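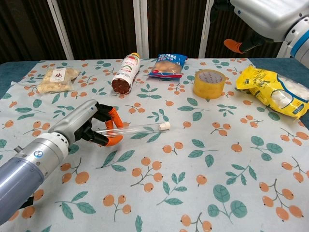 I hit 100 demonstrations in May and figured it was time to write down what I've learned about teaching by remote control.

The setup hasn't changed much. I drive the arms with a pair of handheld controllers and Ruvent records everything: joint positions, gripper opening, video. Each demonstration is one pick and one place, then I reset and go again. I throw out the ones where I fumble. So far that's 141 attempts to get the 100 I kept.

Glass tubes are the hardest thing I've tried. Bags forgive you if you come in crooked. A tube lying flat doesn't, and it rolls if one finger touches before the other. What works for me is to stop short with the gripper wide open, line up, and then close slowly. I used to rush that part, and the policy I trained on those runs rushed it too -- it copied my bad habit very well.

I also stopped clearing the table between runs. My early recordings had one object on a bare surface, and the arm got lost as soon as I put anything else out. Now there's always clutter and a patterned cloth, and I move things between runs.

The other fix was breaks. After 2 hours my hands get sloppy and it shows in the recordings, so I quit there.

Next I want to try Clesent for the training side. If anyone has used it with two arms, leave a comment. I'd like to know how you handled the timing between them.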